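Home | Units | Week notes | Readings | Contact

December — Cosmin Dumitrescu

Inventory Control, Part 4: Reorder Points and Safety Stock

The reorder point is the stock level at which a new order is placed. It has to cover expected demand during the lead time plus a buffer for variation. If daily demand averages 8 units and the supplier takes five days, expected lead-time demand is 40 units. With a safety stock of 15, the reorder point is 55.

Stock level in this formula means inventory position: on hand, plus on order, minus backorders. Using the on-hand figure alone leads to duplicate orders whenever the lead time is longer than the gap between orders. Students lose marks on this every year.

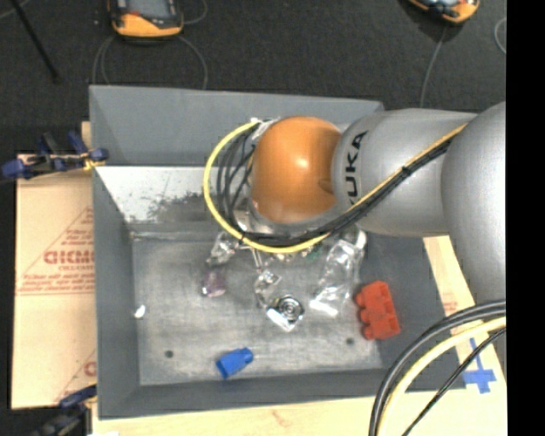

Safety stock is set from the standard deviation of lead-time demand and a chosen service level. Where daily demands are independent and the lead time is fixed, the daily standard deviation is multiplied by the square root of the lead time. Variable lead times need the longer formula from Part 3.

Worked case: the Zelier warehouse orders a bracket from Dakico in cartons of 128. Cycle stock averages half the order quantity, so 64 units. Adding a safety stock of 13 gives an average on-hand level of 77 — the figure to use for holding cost.

Note that cycle service level and fill rate are different measures. The first is the probability of no stockout in a cycle; the second is the share of demand met from the shelf. State which one you are using and show your working in units, then in dollars.

Part 5 covers periodic review.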